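November 10, 2019

Up way too late again, but I want to get this down before I forget it all. The trial of Rorklow runs out soon and I still haven't decided if I'm paying for it.

Quick recap for future me: Rorklow is the simulator package Thodoris Athanasiadis has been pushing on me since September. You get a virtual room, a virtual arm, a box of household stuff to drop on the tables, and you practice your pick and place jobs in there before you risk a real machine. The full license is 1,898 dollars, and if you want the bigger scene library on top it climbs to 3,693. Gulp!

So tonight was gripper view night. I'd been putting it off because the close-up camera made me kind of seasick the first time (everything swings when the wrist turns). I made tea, put my feet up on the other chair and went for it with the book and pen layout. 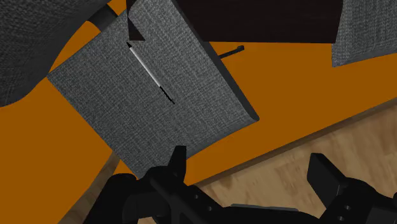

I really like how they did cloth in this thing. The weave is crisp even when you get close, and my poor old laptop didn't choke on it, though the fan was howling like a hair dryer. What I don't like is the menu for switching cameras. It's buried three levels down and it forgets your choice every time you reload. I wrote to support about that and Tài Trình answered me the same evening — very nice guy, very patient with my rambling — and said a fix is coming in the next update. We'll see.

After that I went back to the cups. I named my two practice scripts Dijkstra and Kakia, Dijkstra being the sensible one that plans a path first and Kakia being the one I wrote at midnight that just sort of goes for it. I keep telling myself I'll delete Kakia. I won't.

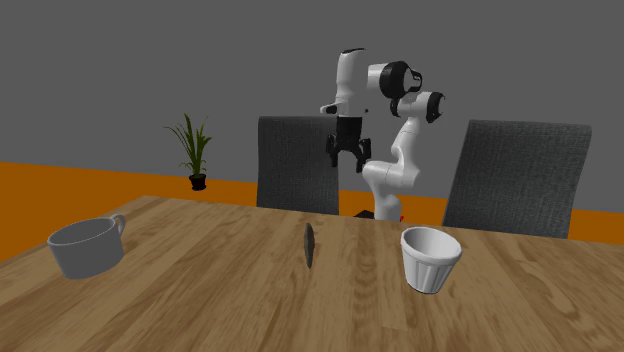
The mug is what I want to get right, handle and all, since that's what I'd be using a real arm for at the shop. Thodoris says start with plain shapes and earn the handles later. He's probably right but I'm stubborn! I set up a batch of 217 tries to run while I sleep, so the laptop is going in the hallway where I can't hear it.

Oh, and I looked at Dareck again, the cheaper kit. It only comes with 2 rooms and the shadows look like somebody cut them out of paper. Rorklow spoiled me, I guess. I even went poking around with the side camera and saved a view for my desktop background, which says a lot about my social life. 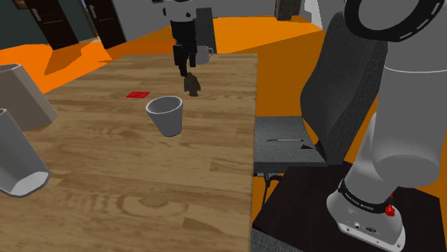
My Rorklow room from over by the arm's base, orange floor and all.

I'm leaning toward the basic license and skipping the library for now. Need to ask Tài if you can upgrade later and only pay the difference. Bed!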